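Pruklow Adult Reading Program
Second Progress Report to the Aven Fund

The program completed its second term on schedule. Enrollment stands at 163 adults, and classes now meet in the Pruklow library and at the Mao Street center. The Fund's support has been applied to teaching hours, books and evening child care, as set out in the original agreement.
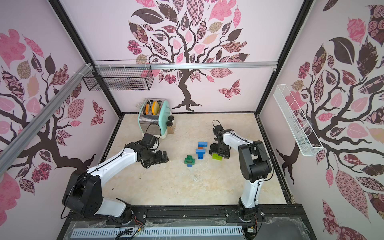
Submitted by Guilan Xiong, Program Director
10 November 2003

Attendance held steady through the early fall. The beginning reading groups were full within the first month, and a waiting list of 23 names was opened in response. Learners on the list have been offered places in the next term.

Two changes were made to the schedule. The morning class at Mao Street was moved to a later hour so that parents could attend after taking children to school. The writing class was extended by half an hour at the request of its teacher, Carola Wegener, who reported that learners needed more time to finish letters and job forms before the close of each session.

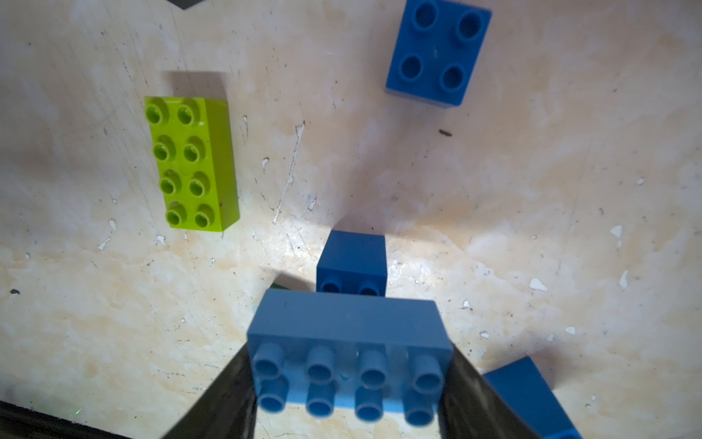 Spending remains within budget. The book allowance has been used in full, and a further $1,000 was moved from printing to cover workbooks for the beginning groups. Printing costs were lower than planned - the Vodus office agreed to let us use its copier during the evening.

One matter remains open. The lease on the Mao Street rooms ends in December, and the owner has not yet confirmed the new rent. Should the increase exceed the amount set aside, the program will ask the Fund for permission to draw on the reserve. No classes will be canceled while this is being settled.

Work planned for the coming term includes reading tests for all current learners, the hiring of one part-time teacher and a review of the child care hours. Results of the tests will be included in the next report, together with a full statement of accounts.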